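Visit Report: Olwood Guest House Open Day, Grutomau

The open day at Olwood was held on a Sunday in November and was attended by members of our regional hospitality training network. The purpose of the visit was to study how a small property manages its rooms, laundry and breakfast service with a limited staff. Fung-ping Chien prepared this report for circulation to member houses.

The program began at 10 in the morning with a tour of the guest floors.

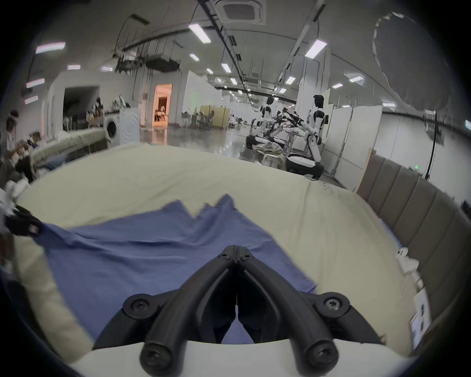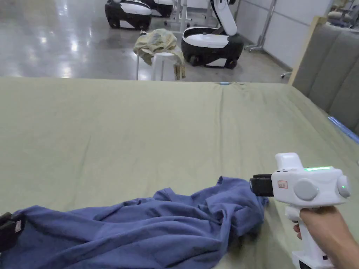
One of the beds, with its upholstered headboard.

Olwood was built as a boarding house for seasonal workers at the Terkberg quarries and was converted to guest use in stages. Our hosts explained that the conversion kept the original stairwell and most of the interior walls, and that this decision still governs how the house is run. There is no service elevator. Linen goes down to the basement by a chute on the rear landing and comes back up by hand. New employees are shown the chute on their first morning and are asked to learn which landings have a shelf where a load can be set down.

The laundry was of particular interest to the group. Until recently the house sent all of its sheets and towels to an outside contractor, Đorđević, under a yearly agreement. It now washes towels on the premises and sends out only bed linen. The manager described the change as worthwhile but slower to settle than expected. The basement drains had to be enlarged, and drying times in wet weather remain a concern. Visitors asked whether the house had considered taking the bed linen in as well. The reply was that there is no room for a press, and that the contractor's work has been reliable.

A short session on stock followed. Olwood holds 4 sets of linen for each bed, one more than most of our members keep. Worn pieces are recorded on a card in the linen closet, then cut down for cleaning cloths at the end of the season. The house spends more on replacement than it once did — fabric that used to last several years is now retired sooner — and the manager advised members to order a sample set and wash it repeatedly before committing to a supplier.

Lunch was served in the former boarders' dining room. The kitchen prepares 125 breakfasts in a full week and opens for lunch only by arrangement. Bread comes from a bakery in the lower town, and the delivery hour determines when the kitchen shift starts. Several visitors remarked on the quality of the plum preserves, which are made in the house each September.

The afternoon was given over to questions on staffing and bookings. Olwood does not accept arrivals after nine in the evening except by prior agreement, a rule that has cost it some business but has allowed it to do without a night desk. Keys are handed over in person. The house welcomed slightly more than half of its guests last season as returning visitors, and it continues to write to them by mail each spring.

Members who wish to see the house may apply to the network office. Groups should be small, as the basement stairs are steep and the laundry cannot be viewed while the machines are being loaded. Sturdy shoes are advised. Parking in Grutomau is limited on market days, and the station is a short walk from the front gate.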